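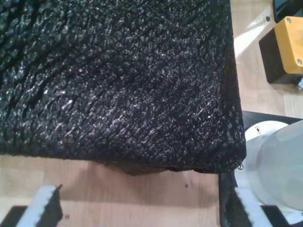

*Black textured piece on the light wood table, rounded corner at lower right.*

Tuesday, March 10, 2026

Went through the dark textured samples for the Garnley covers. The surface on this one is coarse, with small raised nubs all over and faint creases running diagonally. The rounded corner is slightly frayed. Lamai wants that corner trimmed and bound before it goes back in the tray.

Label had come off, so I don't know if it is from the Srithong batch or the older Visstead one. Asked Wiroj to check the order sheet – he thinks lot 68, but the sheet stops at 7.

Dark specks on the tabletop. Wipe down and look again before the pale samples come out.

To do:

- new label, sewn this time
- weigh it and add to the sheet
- ask Wandeck about edge binding, black, matte
- rub test to 2,000 strokes on an offcut, not on this piece

Rub tester is booked until Thursday. Final choice not due until May.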